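Kulside District Nutrition Program
Outpatient Feeding Site Inspection — Checklist and Comments

Site: Clukden Health Post
Inspector: Crescencio Arroyo
Site lead: Cristian Arboleda
Date of visit: 4/28/20
Previous visit: March

Ratings: S = satisfactory, P = partly met, N = not met, NA = not applicable

1. Screening and admission

1.1 Arm tapes available at the screening point and free of tears or stretching. S
1.2 Infant scale set to zero before each child is weighed. P
Comment: The scale was set to zero at the start of the session but not between children. Staff corrected this when it was raised. The step should be added to the card posted beside the scale.
1.3 Length board stable, with the foot piece moving freely. S
1.4 Swelling of both feet checked and recorded for every child. S
1.5 Appetite test done in a quiet place, with drinking water offered. P
Comment: The test is given on the bench next to the registration desk. Two caregivers gave up before the child had finished. The covered porch on the east side is suitable and should be used from the next session.

2. Storage of therapeutic food

2.1 Cartons kept off the floor and away from outside walls. N
Comment: The lowest row stands directly on concrete along the north wall. Pallets were requested after the March visit and have not arrived. The district office will follow up with the supplier, Ertürk. Until then the cartons are to be moved to the shelving in the back room.
2.2 Stock used in order of expiry date. S
2.3 Stock card agrees with physical count. P
Comment: The card shows 1,367 sachets and the count gave 1,360. The difference of 7 matches one issue on the ration sheet that was never carried over to the card. The site lead has signed the correction.
2.4 Storeroom locked, with a key register in use. S
2.5 Temperature written down twice a day. P
Comment: Morning readings are complete. Afternoon readings are missing for most of the past two weeks.
2.6 No sign of rodents or insects. S
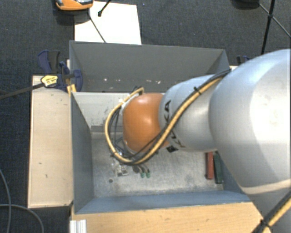
3. Water, handwashing and waste

3.1 Handwashing station with soap at the entrance and at the latrine. P
Comment: Soap was present at the entrance only. A bar was supplied before the inspector left the site.
3.2 Drinking water treated and stored in a covered container. S
3.3 Container capacity sufficient for the session (minimum 40 liters). S
3.4 Empty sachets collected and counted before disposal. S
3.5 Waste pit fenced. N
Comment: The fence is down on the side facing the footpath, where children pass on the way to school. This is the most serious safety finding of the visit — a temporary barrier must be in place before the next session opens.

4. Care and referral

4.1 Routine medicines in date and given according to the treatment card. S
4.2 Danger signs poster visible to staff during consultation. S
4.3 Transport for referral confirmed at the start of each session. P
Comment: The driver's telephone number was out of date. The current number has been obtained from the Okia hospital and written on the referral sheet.
4.4 Missed visits followed up at home within one week. P
Comment: Follow-up is done but not always recorded. Several families told the community health workers that they stopped coming once the child looked better. Staff should explain at admission that treatment continues until the discharge measurement is reached, and should repeat this at the second visit.

5. Caregiver information

5.1 Feeding instructions given in the local language. S
5.2 Caregivers asked to repeat the instructions in their own words. S
5.3 Caregivers who decline enrollment offered a second talk. NA
Comment: No caregiver declined during the session observed.

Actions required

Temporary barrier at waste pit — site lead, before next session.
Cartons moved off the floor — site lead, within two days.
Pallets — district office.
Afternoon temperature readings — storekeeper, with immediate effect.
Appetite test moved to porch — nursing staff, next session.

Items rated N will be checked again at a short return visit. All other items will be reviewed at the next regular inspection. A signed copy of this form is to be kept in the site folder and a second copy sent to the Kulside office.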